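Speaker notes - "Closing the lids: what changed for the people on the packing bench"
Stondstead staff and suppliers session, August 26, 2023
Speaker: Paula Enache, shift lead. Backup if I lose my voice: Chidubem.

Before starting
Check the clicker. Water on the left. Ask Alasdair to hold questions until the pay section, he has promised.

Opening (keep it short)
I have worked at Olteanu on the packing side for most of my working life. I pack, I train people who pack, and for the past while I have been the person who gets called when the arms stop. I'm not an engineer. If you want to know about motors and software, Mihret Hailu is in the second row and will be at the coffee table afterward.

I'm going to talk about one kind of work, putting things into containers and dealing with lids, and what happened to the jobs when we began handing parts of it over. I'll say now that we are still at the trial bench stage with some of it. The line on the main floor is a different setup and I'll be clear about which one I mean.

What the job was
Describe the old bench. Six people standing, boxes from the left, lids from a bin on the right. Press, latch, check the latch, push it along. Up to 200 boxes an hour for somebody good at it, and only for the first part of a shift.

Ask the room: who here has done a job where your thumbs hurt when you got home? Wait for hands.

Say: Safta Pană trained me on that bench. She could tell a bad latch by the sound. She wore tape on both thumbs and so did everybody she trained. When we were asked what we would like a machine to take off us, it was the pressing. People didn't ask for the whole job to go.

What we handed over first
Click.

The first thing was small flat pieces. Round ones, square ones, anything that lies on a table and has to be picked up and put somewhere. It sounds easy. For a person it is so easy that we had never written down how we do it.

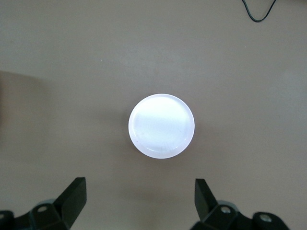
So the first weeks were mostly us trying to explain. Mihret would ask, how do you get your fingers under the rim? And I would say, I just do. Then she'd ask me to do it slowly and I couldn't do it at all. We ended up with a notebook where each of us wrote down what our hands did. Safta's part is two pages long and is the best thing in it.

Mention: the notebook is now used for training new people too. That was not planned. A new starter used to stand next to me and copy. Now they read first, then stand next to me.

Mention: writing it down took paid time, and we asked for it to be paid as training hours. If your company wants to know what its packers know, put it on the timesheet.

Pause here. Drink.

What it is like to work near the arms
Plain facts, no drama.

You wait more. On the old bench you set your own pace inside the target. On the new line the pace is set for you, and then there are gaps where you stand and watch. Some people like the gaps. Chidubem Akinola hates them and asked to move to goods-in, and he was moved. I think that should be counted as a result of the project the same as any other.

You look more and touch less. My hands are better. My eyes are tired at the end of the day in a way they were not before.

You talk less. Six people at a bench talk. Two people at opposite ends of a line don't. We asked for the break times to be lined up again so everybody sits down together, and that took until August to get.

You get called over. On the main line, when it stops, a person has to clear it and say what went wrong. That is a skilled task and for a long time it had no name and no grade. It is now called line recovery and it pays 2 percent more than packing. I think it should be higher. (Alasdair will want to come in here. Let him.)

Numbers slide
Click. Read them out, the screen in this hall is dim.

100 hours of training offered across the team in the first year. 60 taken up. The gap is mostly the night shift, who were offered sessions at ten in the morning. We have changed that.

Jobs: no one was let go. Two people retired and were not replaced. I was asked to leave that second sentence out and I am keeping it in. Stilen, who put in the main line, never promised to keep the headcount and it was never their decision to make. It was ours at Olteanu.

Things I would do again
Leave this one up while talking. Take your time on each.

1. Start with the part of the job people complain about. With us that was the pressing and the latches.

2. Put packers at the trial bench from the first day, and let them say stop. Mihret agreed to this before I had finished asking.

3. Try it on the real containers, with the lid and the latch you use every day. We lost time at the start on sample boxes with a softer lid, and what we learned on them was not much use to us later.
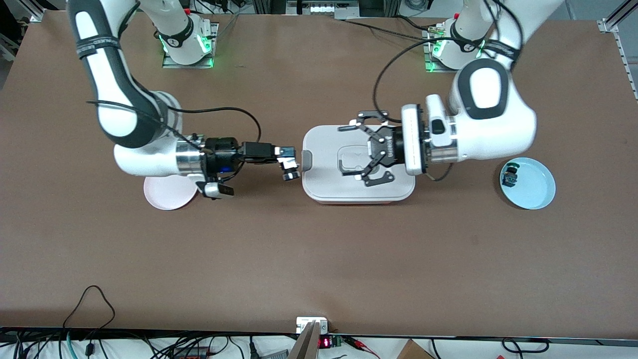 4. Keep one hand bench. Ours stays set up at the Badgate end of the building. We use it for short runs and for people coming back from injury, and new starters spend their first week there so they know what a good latch feels like.

5. Write the new job down and grade it before the line starts - we did it after, and people worked a level up on the old rate for months.

6. Tell people early what you don't know. I was asked every day if the bench would close. I said I didn't know, and that was true. I would have liked somebody above me to say it too.

Things I got wrong
I told the team it would be quieter. It's a different noise, and the compressor bothers people more than the boxes ever did. We got better ear protection but we had to ask twice.

I also assumed the older packers would struggle most with the screens. Safta was the first one signed off for line recovery. The people who had trouble were the ones who had only done a few months on the bench and didn't yet know what a wrong box looked like.

Questions
Expected ones:
- Would I go back? To the talking, yes. To the thumbs, no.
- Is the trial bench going to replace the last hand bench? It hasn't been decided. Point to Mihret for what is being tested at the moment.
- Can people visit? Yes, write to Alasdair Dunbar and give him two weeks. Closed shoes.

If time runs over, skip "Things I got wrong" and put the notebook on the front table so people can look through it.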